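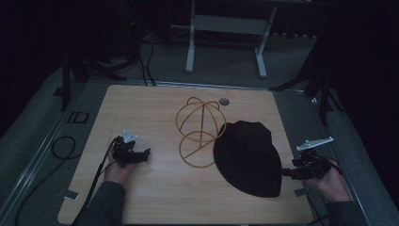 Grilari Pressing open day, Bundell

Posted 09/06/2025

I got to the plant a little before opening and there was already a line at the side door. They take visitors through in groups of 12, so I had time for a coffee and a look at the rack of test pressings in the lobby. Most were by bands I didn't know. I did spot the second Choo album, the one with the long organ intro, in a plain white sleeve.

Our guide was Cleiton Araújo, who runs the night shift. He started us in the lacquer room, where we weren't allowed to touch anything or stand near the lathe. They cut their own lacquers now. Until last June they had to send them out, and a bad one could hold up an order for weeks. 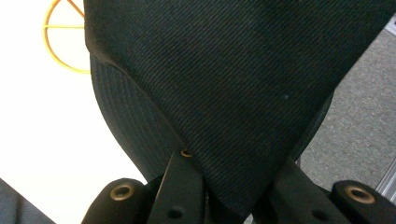

The plating room came next and it was the part I liked least. It smells strongly of chemicals and you can't hear much over the fans. Cleiton passed around a scrapped stamper from the Durkska live record so we could see the grooves. One side had a scratch right across the third song.

The press floor is smaller than I expected. There are two presses, and both were running a job for a gospel choir. Someone asked how many records one stamper is good for, and the answer was around 2,000, though they'll pull it early if the quiet passages start to sound rough. A person with headphones sits in a booth by the door and listens to pulled copies all shift. I asked if she gets sick of the music. She said she stops hearing the songs after the first hour and only hears the noise.

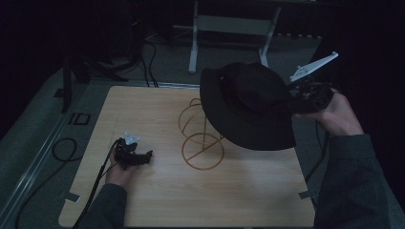 I have complained on this site before about the pressing of the first Durkska album, which ran hot at the end of side one. I brought it up. Cleiton said the band wanted 26 minutes on that side and was told it was too long. The repress moves the closing track to side two and I bought a copy at the shop on the way out. It does sound better, mostly in the cymbals.

The full run of that repress is 2,940, and there were still plenty in the shop. 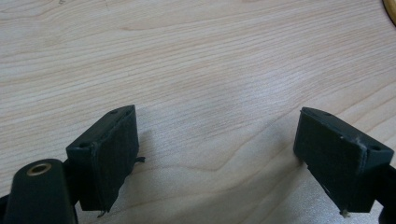 Wooden tabletop with wavy grain.

The tour took a bit over an hour. Parking is on the street behind the building, and the lot in front is for trucks. Wear closed shoes or they won't let you onto the press floor.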